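Why don't farmers grow the same thing every year?

For readers aged 7 to 11

107 shares
2 comments

If you walk past the same field every summer, you may notice that it changes. One year it is full of wheat. The next year it has beans in it, and the year after that it might be grass with sheep on it. The farmer hasn't changed their mind. They are following a plan called crop rotation.

A crop is any plant that a farmer grows to sell, to eat or to feed to animals. To rotate means to go round. So crop rotation means that the crops take turns, moving round the farm from field to field, until each one is back where it started.

What plants take out of the soil

Plants make their own food from sunlight, water and air, but they need some other things too. These are called nutrients, and plants get them through their roots. Three of the main ones are nitrogen, phosphorus and potassium.

Different plants need different amounts. Wheat wants a lot of nitrogen, and so does maize. Potatoes take a lot of potassium. If you grew wheat in the same field year after year and put nothing back, there would be less and less nitrogen in the soil for it to use. The wheat would grow short and pale and there would not be much grain to harvest.

Farmers can add nutrients by spreading manure or fertiliser. They can also get some help from other plants. 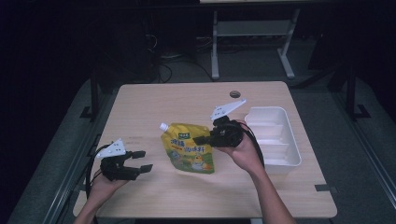
A yellow pouch with a spout, lying on a wooden table.

Plants that put something back

Peas, beans and clover belong to a family called legumes. If you gently dig up a bean plant in the summer and rinse the roots, you will often find small round lumps on them. The lumps are called nodules. Inside them live bacteria, which are living things much too small to see without a microscope.

The bacteria take nitrogen from the air in the soil and change it into a form that plants can use. The bean plant gets the nitrogen, and the bacteria get sugar from the bean plant. When the beans have been picked and the roots are left to rot, some of the nitrogen stays in the ground for the next crop. This is why wheat is often sown after beans.

Keeping pests and diseases guessing

Many pests are fussy eaters. Cabbage root fly maggots eat the roots of cabbages and their relations, such as swedes and broccoli. Some tiny worms, called eelworms, feed on potato roots and leave their eggs in the soil.

Imagine you are an eelworm egg waiting for a potato. If potatoes are planted in your field again next spring, you can hatch and start eating straight away. If the farmer has sown barley, there is no food for you. Some of the eggs die each year, so the longer the gap between potato crops, the fewer eelworms there are.

Diseases can work in the same way. Club root is a disease that makes the roots of cabbages swell up into strange shapes. It can stay in the soil for many years, so farmers try to leave a long gap before growing cabbages in that field again. Rotation doesn't get rid of every pest. Flying insects can simply move to the next field - but it does make life harder for the ones that live in the ground.

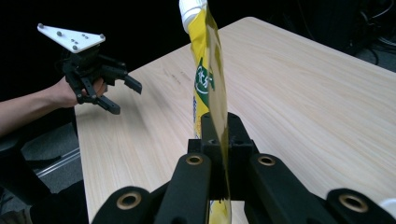
Weeds are another reason to swap. Some weeds come up in autumn and some come up in spring. Winter wheat is sown in autumn, often before November, and the autumn weeds grow up along with it. If the farmer sows a spring crop the following year, they can clear the autumn weeds before any seed goes in.

A farm with four fields

Let's look at how it works at Humgate, a farm of 107 hectares near Flakport. A hectare is a square with sides 100 metres long. There are more than four fields at Humgate, but the farmer puts them into four groups, so we can think of them as four big fields.

Year one: wheat in the top field, turnips in the river field, barley in the long field, clover in the bank field.

Year two: turnips in the top field, barley in the river field, clover in the long field, wheat in the bank field.

Year three: barley in the top field, clover in the river field, wheat in the long field, turnips in the bank field.

Can you work out year four? Look at the order in the top field. It goes wheat, turnips, barley and then clover. Every field follows the same order, but each one starts in a different place. In year five, everything is back where it began.

The clover is not sold. Sheep graze on it, and their droppings go back into the soil as well. The turnips are used for feeding the sheep in winter, when the grass has nearly stopped growing.
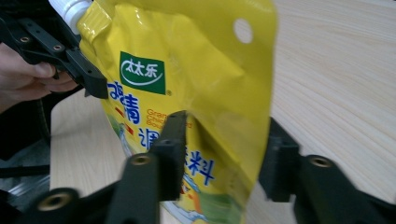 Not every farm uses four crops. Near Villanueva, where the summers are dry, some farmers grow wheat one year and leave the land empty the next so that it can store up rain. Empty land like this is called fallow. On the heavy clay at Plasau, farmers use a rotation with only 2 crops, wheat and beans. It is simple to plan, but the beans come round quickly and bean diseases can build up.

Planning a rotation can be tricky. Farmers have to think about which crops people want to buy, which machines they own and what the weather has been like. If it rains all autumn and the ground is too wet to sow wheat, the whole plan may have to move along by a season.

Try it yourself

You can rotate crops in a garden, or even in four large tubs. Grow peas in one, potatoes in another, carrots in the third and cabbages in the fourth. Write labels and draw a map in a notebook. Next spring, move every crop along by one tub. Keep the map somewhere safe, because it is easy to forget what was where.

Words to remember

Crop - a plant grown to sell, eat or feed to animals
Fallow - land left without a crop for a while
Legume - a plant in the pea and bean family
Nodule - a small lump on the root of a legume
Nutrient - something a living thing needs in order to grow

Contact us | Copyright Humgate Farm Learning Pages | Back to top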